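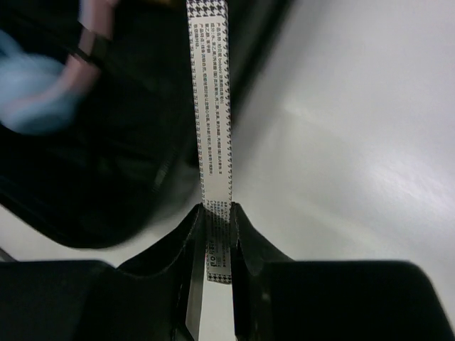

Chapter 6
Party Organization at the State and Local Level

Most voters meet a political party twice: once in the mail and once on the ballot. The work that puts it there is done by people whose names few voters could give. This chapter looks at how a state party is built, who runs it between elections, and what happens when the person in charge leaves.

The chapter follows one case, the state party in Westetti, through a change of leadership. Section 6.1 sets out the parts of the organization. Section 6.2 covers the election of a state chair. Section 6.3 turns to money, and Section 6.4 to the relationship between the state office and the county parties.

Opening case: The Westetti chair race

In January the chair of the Westetti state party, Mitali Weerakoon, told the state central committee that she would not seek another term. She had held the post through two elections for governor. Her party had lost the first and won the second, and her supporters gave her much of the credit for the county field offices opened in between.

Three candidates entered the race to replace her. The best known was Rafsan Patwary, a former county chair from Keltham. He had never held public office. His support came from county chairs who felt that the state office spent too much in Brallville, the capital, and too little anywhere else. He promised each county party a fixed yearly grant of $3,000, to be spent as the county saw fit.

The governor preferred another candidate, a state senator named Nanayakkara. In many states that would have settled the matter. A sitting governor usually has a strong voice in the choice of chair, and committee members who want appointments or help with their own campaigns have good reason to listen. In Westetti, though, most committee seats are filled by county conventions, and the governor controls few of them.

On the first ballot no candidate had a majority. The third candidate dropped out and released her supporters, and Patwary won the second ballot by 17 votes. Nanayakkara moved to make the result unanimous – a common courtesy in such contests – and the motion carried by voice vote.

The new chair then had to find the money. The grants had been promised before anyone had drawn up a budget, and the party's largest donors had been recruited by the governor's own staff. Within 10 weeks the state office had cut two positions and put off a planned update of its voter file. County chairs got their grants. Several legislative candidates complained that they were working from old lists.

The case raises questions that run through the rest of the chapter. Who does a state chair answer to: the committee that elects the chair, the officeholders who carry the party's name, or the voters who support it? How much control should a state office have over money spent in the counties?

Key terms

county convention
party chair
precinct captain
state central committee
voter file

6.1 The Parts of a State Party

State parties differ in size and in their rules, but nearly all have the same basic layers. The smallest is the precinct, the area served by a single polling place. Above it is the county or city committee, and above that the state central committee, which adopts the party's rules and elects its officers.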